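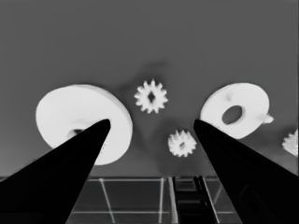

A rule that can't be checked from the log isn't a rule, it's a hope, Hwa-young Cha wrote in the margin of our first draft, and we have come to agree with her more than we expected to when we started. The draft had plenty of good advice in it — approach slowly, grip firmly, keep the part in view — and hardly a line of it could have been handed to a stranger and applied the same way twice. This section sets out what we kept after she and Ga-eun Ryu had been through it.

Our working material is the simulated gear bench from the Drelura project, where two arms share one tabletop. Figure 4 gathers four grayscale or nearly grayscale views of it, three taken between the gripper fingers and one looking across the table. We reviewed 600 episodes against the draft rules, with two readers for each, and the readers disagreed on 35 of them.

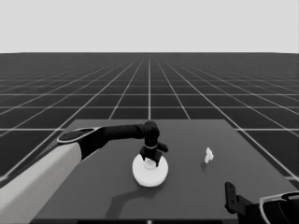 Most of those disagreements came down to when an episode should be said to begin. We now ask that recording start before the first commanded motion and that the starting pose of every part be written out, including parts the task never touches. It makes for larger files, and we grumbled about that ourselves, but a bystander gear that gets nudged along the way is exactly the sort of thing a later reader will want to find.

The second group of rules deals with grasps. A grasp is logged as held only when both fingers report contact and the part keeps its pose relative to the gripper for 13 control steps in a row. In the third panel of Figure 4, a toothed gear sits between the two fingertips with other parts close behind it; crowded views like this are where we would lean on the contact record before trusting the camera. 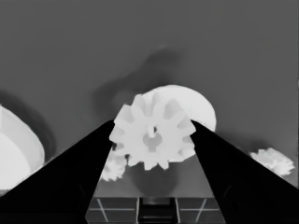 Colleagues at Onuoha asked whether a shorter window would do. It may well, for light parts, and we have no quarrel with a lab that picks its own number, so long as the number is stated next to the results and isn't changed partway through a study.

Lastly, there is the matter of empty grippers. An episode with nothing in the fingers should stay in the release, labeled by the last step completed, and it should count toward the total. 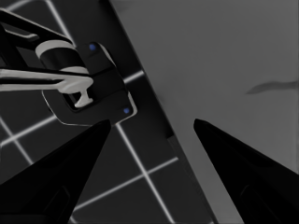
Dropping such episodes quietly raises the success rate, and we did it ourselves in the early Jaltilstead runs before Ga-eun Ryu caught it in March. The corrected labels are in the appendix, along with the wording of each rule as it stood before and after review.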